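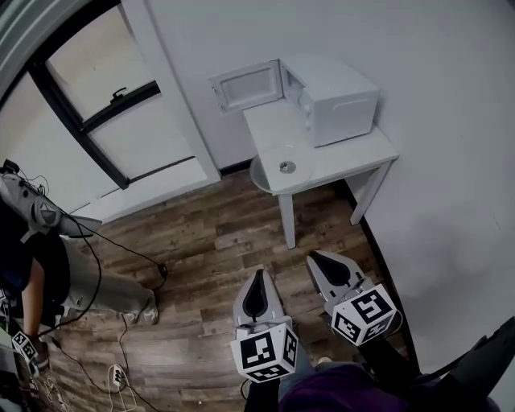
Ketill Hallgrímsson would like it known that he never wanted to build a robot. He wanted to win an argument about washing up. His neighbour had claimed at a party that no machine would ever manage the jobs in a kitchen that people really dislike, and Ketill, who had been enjoying the evening up to that point, said he didn't see why not.

"That was in January," he says. "I have been paying for it ever since."

What he has to show for it is Luvodness, the name he and his two partners in the business have given to an arm that does not yet exist in full, and to the pair of hands that very much do. The hands are grippers you hold yourself. You do the chore while wearing out your wrists, the cameras on the grippers record what the fingers did, and the recording is what the arm is supposed to learn from, once there is an arm.

"People come round expecting something with a face," says Ketill. "What they get is me and Inger opening a microwave."

Inger Arnardóttir is the one who can solder. She joined, she says, because Ketill's first set of wiring frightened her. "He had joined two power leads with the sort of tape you use for Christmas presents. I took it away from him and I have not given it back."

The microwave was her choice too. Ketill had been keen to begin with folding shirts, which he had seen done in a film clip and thought looked restful. Inger pointed out that a shirt is a different shape every time you pick it up, while a microwave has one door, which goes one way.

"I said we'd be finished with it by lunch," Ketill admits. "I didn't say which lunch."

They have now made 872 recordings. Ketill knows the figure because he wrote it on the back of an envelope, and he knows how many were any good because Inger wrote that on the same envelope, in red. It was 500. The remainder include a run in which somebody's thumb covered the lens, and one long stretch in which both of them had stopped to discuss whether the plate should go back before or after the door was shut.

"After!" says Ketill. "I argued for after. I'd been up since five."

The glass plate has turned out to be the hard part. A door will forgive you. You hook a finger behind it, you pull in more or less the right direction, and the hinge does the thinking. The turntable is slippery and flat, and has to be brought out level and then sat back on its middle. It is also see-through, a quality Ketill had never once held against it before this year.

"The camera looks at the glass and sees the table," Inger says. "I look at the glass and see the table. I have some sympathy with the camera."

The pads on the fingers are the fourth kind they've tried. The first were cut from a bicycle inner tube and left black marks on everything. The second, bought from a seller called Fodover, arrived in a bag of 200 and gripped so well that they would not let go, and the third split. The present ones came from Malou Ragnarsson, who had the material left over from a job and has refused to say what the job was. They hold the glass and they release the glass. Inger calls this the full set of things she was looking for.

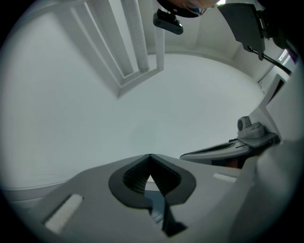

Elis Kneath, asked what he made of the whole enterprise, said that he had lent them his drill in the spring and would be grateful to see it again, but that yes, the fingers were better made than he'd expected, and that the real trouble would start when there was a motor on the other end of them. A person knows when a door is stuck, he said, and a motor has to be told.

Ketill takes this quite well. He has been thinking about motors too, chiefly about what they cost. The set he wants comes from Stougaard and would bring the total to 2405, in a currency he asks me not to name in case his sister reads this. The set he can afford is second-hand, from a printer, and makes a noise.

"It's not a bad noise," he says.

"It's a goose," says Inger.

In the meantime there is the weight to see to. The grippers are printed in Ketill's back bedroom, where each half of a shell takes most of a night, and the early ones were solid because he had missed a setting. Inger's arms gave out after twenty minutes. The shells are hollow now and she can do an hour, though she likes to stop before that and have something to eat. There is a rota for who holds and who watches. Ketill drew it up, and it favours Ketill.

Then come the cubes, with their black and white squares, which let the software work out where each hand is. They have to be fixed on dead straight. Teresa Macedo wrote that part of the program and checks the results in the evenings from her own flat, and her messages are short. One that Ketill reads out to me says "left cube, again". Another says only "Ketill".

"She's very good," he says. "She once rejected an entire afternoon over two degrees."

I ask Teresa about this later by phone. "Three degrees," she says.

None of them has given up the day job. Ketill fits kitchens, so he does at least have a steady supply of other people's cast-off appliances, and a man at Fletico has promised him a dishwasher with a working door if he'll come and get it. Inger is against the dishwasher. She wants cupboards next, then drawers, and only then anything with racks in it. Ketill wants the dishwasher because the argument was about washing up and he feels that doors alone won't settle it.

And the neighbour? Does he know any of this is going on?

"He's moved," says Ketill. "He went in the summer. I've got his address, though."

He picks up the envelope, looks for a clear bit to write on, and asks Inger whether she's ready for another ten. She says six, and he writes down six.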